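Progress report, Brimer cell software
For: Sylvain Cordier, Ullardale program office
May 19, 2021

Sylvain – short version first, details after. Planning is on track, perception is a bit behind, tooling is ahead. Budget unchanged. I need one decision from you on the force sensing, see the bottom. Sorry for the fragments, writing this between runs.

Where we are

The carton task (pack, fold flaps, tape the seam) is now the main test case for all the control work. Dropped the tote task in the last period as agreed. Everything below refers to cartons unless it says otherwise.

Control

Two-arm controller rewritten. Old version ran each arm as its own process and tried to keep them in step over messages. Worked okay in free space, fell apart the moment both grippers touched the same box. New version is one loop, both arms, one shared clock. Jitter on the command side is down to where we stop seeing it in the logs.

Still open: the compliance gains. Cardboard is soft in the middle of a flap and stiff near the fold, and one set of gains doesn't suit both. Currently switching gains by flap region, which is ugly but runs. Would like to replace this with something that estimates stiffness on contact. Not started.

Perception

Flap detector retrained on the wrist views. 4000 labeled images, of which 1427 are new since the last report. The new ones are mostly open and half-open cartons, where the old model was worst. It used to call a standing back flap a wall of the box, so the planner never tried to fold it. Fixed in most views. Not all.

Two known failures:
– bubble wrap. Glare off the wrap gets read as a flap edge. Masking by depth helps when depth is any good over the wrap, and it often isn't.
– hands. When a person has a hand on the lid the seam estimate shifts toward the hand. We now label hands as their own class and freeze the seam estimate while one is in view. Crude, but safer.

Also the fingertip pads were confusing the color balance on the wrist views. Small thing, ate two days. Exposure is now computed on a region that leaves out the gripper.

Planning

Flap order planner is done and merged. It picks the fold order from the detected state, so it can start from a box that is already part closed. Sequence library from Leclerc was dropped, it assumed the same start state every time and we never have that.

Collision checks between the arms run online now. The planner sees the other arm as a moving obstacle with its next 40 waypoints. Shorter than that and the arms block each other over the seam, longer and it gets too cautious and just sits there.

People near the box are the harder part. Rule at the moment is simple: hand in view, arm holds position until a restart is confirmed from the console. Slow, the team complains, I'm leaving it that way until the hand class is better.

Tooling

Burnon (our log viewer) got the time-synced view, so you can scrub through wrist and fixed views with the joint traces underneath. Has already paid for itself. Found the clock drift in one afternoon after weeks of guessing.
Labeling tool: added hotkeys, copy-forward of labels to the next image. Labelling speed is much better.
Nightly replay tests: 13 recorded sessions, replayed against every merge. Fails are posted to the channel in the morning. The tests only cover perception and planning, control still has to be tried on the arms.

Risks

– Depth quality over shiny packing material. No fix yet, only workarounds.
– Bench time. We share the room and the good slots are early. If we lose more of them the July milestone gets tight.
– One person knows the new controller properly (me). Writing the docs this month, I know I said that last time.

Decision needed

Force sensing at the wrist, yes or no. Without it I keep tuning gains by region and we'll get to July with something that handles the carton sizes we already have. With it we lose three weeks to integration but could take on new sizes after. I'd go for yes. Need to know soon so the mounts can be ordered.

Next period

Hand class retrain. Stiffness estimate, first try. Docs. Seam following with both arms moving at the same time, so far only one moves while the other holds.

Carton work at the bench

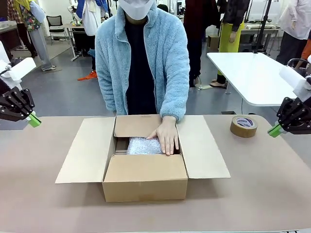
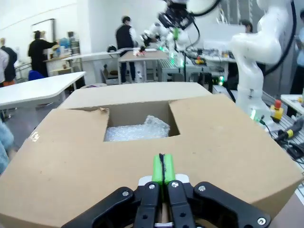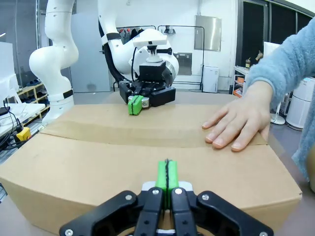
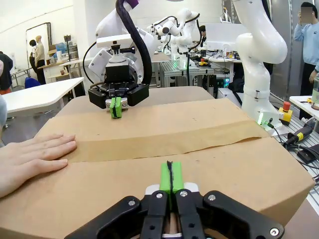
Carton task, fixed view (first) and wrist views (other three).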